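Keep Less, and Keep It Close

The Lemness apartments have 768 units and hardly any closets, and people there keep asking for bigger ones. I think they're wrong.

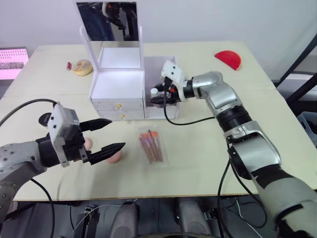 My neighbor Mariann Jakab gave away most of her things in August. She kept what she uses before work – five items – and misses none of the rest.
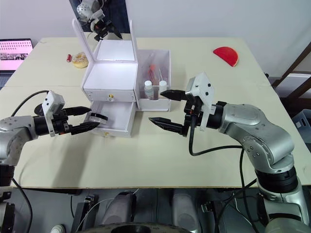 What storage costs

A unit at Korgate would have cost her $1,000 a year.

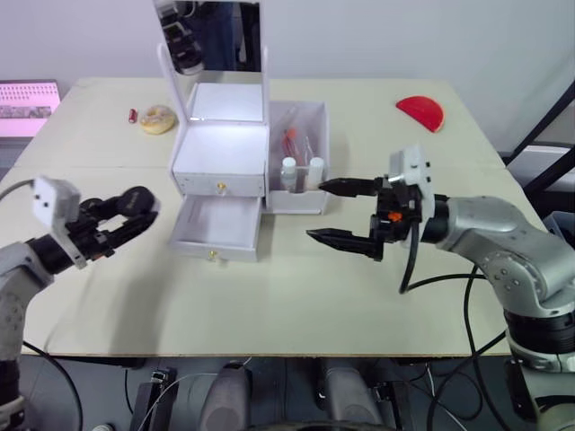

That money buys a decent mattress. Storage should be the last thing we pay for.
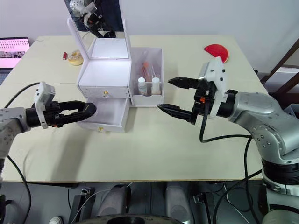 Small drawers on a cream-colored tabletop.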